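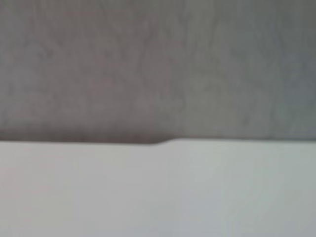

Captura de la cámara de muñeca, foco tal como viene de fábrica.

Brazo casero: la cámara de la muñeca no enfoca nada de cerca

rulo_torno escribió:
Buenas a todos. Sigo con el brazo de seis ejes que estoy montando en el cuarto de atrás (los que seguís el hilo de las reductoras impresas ya lo conocéis, qué paciencia tenéis). En octubre le puse por fin la camarita en la muñeca y eso de arriba es lo que saca. Gris veteado por un lado, casi blanco por otro, y el borde entre los dos hecho una papilla. Quiero usar justo ese borde como referencia para alinear, y el detector unas veces me lo da y otras me pinta líneas por las vetas del gris.
La cámara es una Rundness de las baratas, de lente fija. El soporte es impreso, en PETG. ¿Cambio la lente, cambio la cámara o me dedico a la petanca?

mechas_77 escribió:
Antes de gastar dinero mira si la lente va a rosca. En la mía venía con un pegotito de cola, lo rasqué con un cúter y a partir de ahí giraba bien. Un cuarto de vuelta cambia muchísimo. Yo pondría una hoja impresa con letra pequeña a la distancia de trabajo y giraría hasta que se lea.

Panadero_CNC escribió:
Yo no tocaría el foco todavía. Para encontrar un borde entre gris y casi blanco no te hace falta nitidez, al revés, mucha gente desenfoca a propósito para quitarse la textura. Reduce la imagen, filtra fuerte y busca solo gradiente vertical. Las vetas van casi todas de arriba abajo, así que se te caen solas.

mechas_77 escribió:
Hombre, Panadero, una cosa es suavizar por software y otra partir de una sopa. Si mañana quiere coger un tornillo M3, ¿qué hace, lo busca por el olor?

Panadero_CNC escribió:
Ha preguntado por el borde, no por tornillos :)

Elsa Nurmi escribió:
Hola, leo mucho y escribo poco. A mí me llama más la atención el escalón, un poco a la derecha del centro. El borde de la derecha queda más alto que el de la izquierda y por debajo parece que sigue una rayita muy tenue en lo claro. ¿Son dos piezas juntas o es la luz? Porque si ajustas una sola recta a todo el ancho te va a salir torcida, por mucho que enfoques. Y a la izquierda hay una sombra oscura pegada al borde que a la derecha casi no está, eso también te mueve la línea.

rulo_torno escribió:
Pues Elsa, no había caído en lo del escalón, y llevo tres tardes echándole la culpa a la calibración. Esta noche bajo con una regla y lo miro. Lo de la sombra también me cuadra: tengo un flexo y nada más.
Mechas, la lente parece que tiene rosca, pero está dura como una piedra. Me da miedo cargármela — es la única que tengo.

mechas_77 escribió:
Secador de pelo un minuto y alicates con un trozo de goma. Sin prisa.

Panadero_CNC escribió:
Y si la rompes, en Damulness tenían módulos con lente ajustable. Yo pillé uno con la tira de ledes y desde entonces cero sombras raras. Insisto en que primero pruebes el filtro, que es gratis. Parte la imagen en dos por el escalón y ajusta una recta en cada lado.

rulo_torno escribió:
Vale, plan: primero las dos rectas, luego la luz, y el secador lo dejo para el fin de semana, que me pilla con más pulso. De paso os cuento que el bucle ya lleva 853 líneas y no entiendo ni la mitad de lo que escribí en verano.

Elsa Nurmi escribió:
Si lo subes a algún sitio le echo un ojo. Y guarda una captura con la luz de ahora antes de cambiar nada, para poder comparar.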